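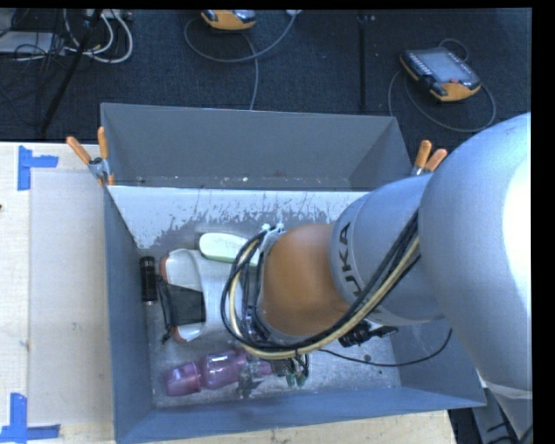 How to enter the Drellthorpe Online Sim Racing Series

The Drellthorpe Online Series is open to licensed and unlicensed drivers racing from home on the Zotis platform. Registration opens in March. Please read this page in full before creating an entry, as some details are locked once an entry is lodged.

Before you start

You will need:
A Zotis account in your own legal name
A steering wheel and pedals (hand controllers are not accepted)
A wired internet connection
An email address that you check regularly

Drivers under 18 must also provide the signed consent form, available from the Forms page.

Step 1: Link your account

Sign in to the series portal and select My Profile, then Linked Accounts. Choose Zotis and enter your driver number. A confirmation code will be sent to your Zotis inbox. Codes expire after 40 minutes. If yours has lapsed, select Resend and use the newer code only.

Step 2: Choose a division

Drivers with a Zotis rating of 2000 or higher are placed in the Premier Division. All others enter the Open Division. Your rating is read at the moment you lodge your entry and will not be adjusted afterwards, even if it rises or falls before the qualifying period.

Step 3: Select a car and number

Each division offers two cars, both run on a fixed setup. Your choice applies to the whole series. Race numbers are allotted in order of entry, and last season's finalists may keep the number they held.

Custom liveries are welcome. Upload the file under My Car and leave the door panels and windscreen strip clear for series decals. Liveries are reviewed by Mélanie Bergeron, and a decision normally appears in the portal before qualifying opens.

Step 4: Set a qualifying time

Qualifying is held on the Widmer circuit, which measures 3470 metres. You may run as many laps as you wish while the session is open. Your fastest clean lap counts. A lap is not clean if all four wheels leave the track – the kerbs are considered part of the track.

Step 5: Confirm your place

Successful drivers will receive an offer by email. Select Accept in the portal by 6 pm on the closing day shown in the offer. Places not accepted by that time pass to the next fastest driver.

Changes and enquiries

To withdraw, select Cancel Entry under My Profile. Questions about eligibility should be sent to Tarun Jaiswal, Entries Coordinator, through the portal's Contact form. Protests and appeals are handled separately under Section 2 of the Sporting Code.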